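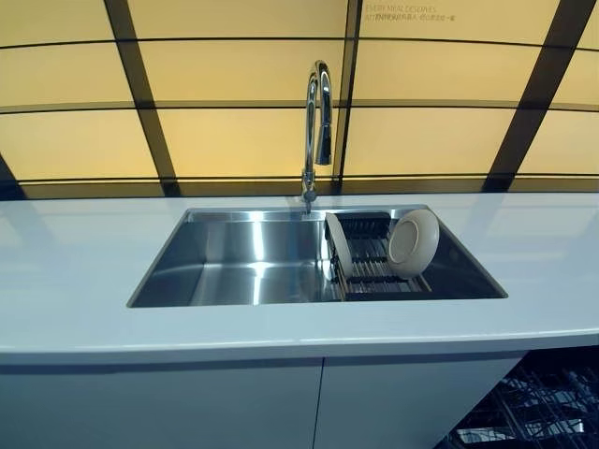
Dale Beaudoin wrote in to ask whether he could put his sourdough starter in the fridge while he's off on his holidays in August, or whether that would kill it. It won't, Dale! Mine has had far worse. I get this one more than any other, so it goes at the top, and the rest are below in no order at all.

How long will it last in the fridge?
I've left mine for 20 days with no feeding and it came back after two good feeds (it smelt like nail varnish, mind you). Feed it just before you go, leave the lid loose and put it at the back.

There's grey water on top. Is it dead?
No, it's just hungry. Pour the water off or stir it in, whichever you like. I stir it in if I want a sourer loaf. Pink or orange streaks are another matter, and then the whole lot goes in the bin, sorry.

Which flour do you use?
Strong white from Costby, with a spoon of rye when I remember. I used to swear by the Furtado wholemeal but the shop stopped getting it in and I've got lazy.

Do I have to throw half away every time?
Well, you'll end up with a bucket of the stuff if you don't! I keep the spare in a jar and make pancakes or crackers. Érica Prado sent me her cracker recipe and it's on the recipes page, but cut the salt down a bit, I found it fierce.

My loaf came out flat as a plate. What did I do?
Most likely the starter wasn't lively enough. Give it three feeds at room temperature before you bake, and wait till it doubles. If it still sulks, try somewhere warmer, mine lives by the boiler all winter.

Can I have some of yours?
Yes, if you can collect it. I've given up posting it after what happened with the last jar.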